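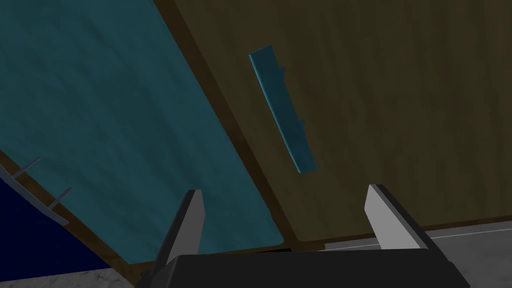
Wrist view in the simulator: fingers open, the slender teal piece still some distance off.

Cullinane: simulated teleoperation demos

Cullinane is a set of 127 demonstrations in which a person drives a simulated arm by remote control, start to finish, with no scripted motion anywhere. We've had a lovely time making it and we'd really like people to train on it, break it and tell us what they find!

What's inside
Each demo is one folder, holding the wrist view, the joint positions, the gripper command and the operator's input, all on the same clock. There is also a short text note if the operator wanted to say something. Do read the notes – Lerato's are often more useful than our plots.

How the demos were recorded
Three of us drove: Lerato Modise, Lorcan Costello and Ayantu Moges. The operator works from the wrist view alone, using a hand controller, and closes the fingers with the trigger. Hesitations, second tries and wide approaches are all kept in. Early on we trimmed the pauses, and the policies we trained got worse at lining up, so back they went.

Splits
Train is everything except folders 11, 12 and 16, which are held out for testing. Please don't tune on those three.

Known problems
Lighting is soft and quite dim throughout, and surfaces have simple textures. A policy trained only on this will probably struggle with a real camera.
The teal piece is the same hue as the big teal panel next to it, so plain colour masks will pick up both. (We like this as a test, but it does catch people out.)
Operator input lags slightly in the demos from May. Bokova, our loader, has a switch to shift it.

Getting started
Install Bokova first, then point it at the top folder. The replay script runs a demo back in the simulator, and it's a great way to get a feel for the data before training anything.

Contact
Bríd Coughlan looks after the files. Bug reports are very welcome, odd ones especially.

Last updated Jul 30, 2019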